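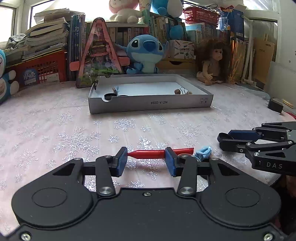 Chapter 4
Small Things and Where They Go

I used to lose an hour every evening to things smaller than my thumb. Beads, clips, caps off pens, the tiny shoe that belongs to a doll who already has two other shoes. I'd start at one end of the table meaning to clear it for supper, and by the time I reached the other end I'd be sitting down with a figurine in my hand, wondering which of three boxes it came out of. Supper would be late. My sister Krisztina Takács, who taught first grade in Korarville for most of her working life, would come over and find me like that and laugh at me.

So we begin the second part of this book with small things, and I'm going to take my time over them. In the first three chapters we worked on big, easy stuff: coats, bedding, the shelf of books that has grown two rows deep. You can sort a coat in a second. You know what it is, you know who wears it, and you know whether the zipper works. Small things are harder, because one handful can hold six different kinds of object and every one of them has a different home (or no home at all, and we'll get to those).

What you'll be able to do by the end

When you finish this chapter you should be able to clear a mixed table with one tray and no boxes, tell a part from a whole, set up a waiting place that doesn't turn into a junk drawer, and explain your system to a child in two sentences. That last one is harder than it sounds! I've had grown students in my evening class at Merneck who could sort a whole garage but couldn't tell me in plain words how they'd done it.

Words we'll use

Loose piece: anything you could close your fist around that isn't attached to something else.

Part: a loose piece that is no use without its other half. A lid is a part. So is a cap.

Whole: a loose piece that's complete by itself, like a bead or a binder clip.

Waiting tray: one shallow, open container where parts stay until their other half shows up.

Anchor: a big thing that stays put while you work. A plush toy, a doll or a row of books makes a fine anchor.

4.1 Why the tray should be shallow

My first waiting tray was a cookie tin, and it was a terrible choice. It was deep, it had a lid, and everything that went in went straight to the bottom and stayed there from June until the Christmas decorations came out. Katalin Oláh, my neighbor at the time, took one look and handed me the lid of a shoebox. "If you can't see it all at once, you own two of it," she told me, and when I emptied the tin I found I owned five of some of it.

A shallow cardboard tray does the job beautifully. You want walls just high enough to stop a bead from rolling off and low enough that you can see everything from your chair. White is good. A tray with a notch cut in one side is even nicer, as you can slide a finger in and pull things toward you, or tip it and let the small stuff run out into your palm. Don't buy one. Look in your recycling first, and if there's a number printed on the front, leave it there – it makes the tray easier to ask for. "Put it in the number tray" is something a four-year-old can follow.

And please don't use two trays. I know it's tempting. The minute there are two, you have to decide which one a thing goes in, and you've just built yourself a second sorting job on top of the first.

4.2 Leave the anchors alone

Here is where most of my students go wrong in the first week. They see a stuffed animal and a doll on the table and they start with those, because big things feel like progress. Off they go down the hall with the doll, and on the way they notice the laundry, and that's the end of the table.

Let the big soft things sit at the back. Prop the doll against the books if she won't stay up by herself. They aren't in your way, and they give the table a back and a front: anchors behind, tray in the middle, your hands in front. I've worked this way at a kitchen table in Jultier with a bear, a rabbit and a cereal box all lined up behind me like an audience, and we had the cloth clear before the soup was hot.

A word about the cloth, by the way. If you sort on a patterned tablecloth, especially one with anything sparkly printed on it, run your flat hand over it when you think you've finished. Silver bits hide small bits. I have swept a perfectly good earring into the trash on a holiday cloth and I still think about it.

4.3 Part or whole?

Pick up one loose piece and ask yourself a single thing: is it finished? A brown bead is finished. A binder clip is finished. A small round lid is not, and neither is a tube with nothing on the end of it. Wholes can go home at the end of the session with the rest of their kind. Parts go in the tray and wait.

How long do they wait? I give mine 12 days. Krisztina gives hers a month, and she's a more patient person than I am. Choose a number and write it on a slip of paper under the tray, so that nobody in the house can argue about it later.

Before you read on

Clear a space on a table you use every day, but leave whatever is at the back of it. Find a shallow tray. Gather the loose pieces from that table only (not the windowsill, not the floor) and put them in one pile in front of you. Don't sort them yet. Just look them over and say out loud, for each one, "part" or "whole." Make a note of any that stumped you and keep it handy, as we'll work through the stubborn ones together in section 4.4, starting with the single doll's shoe.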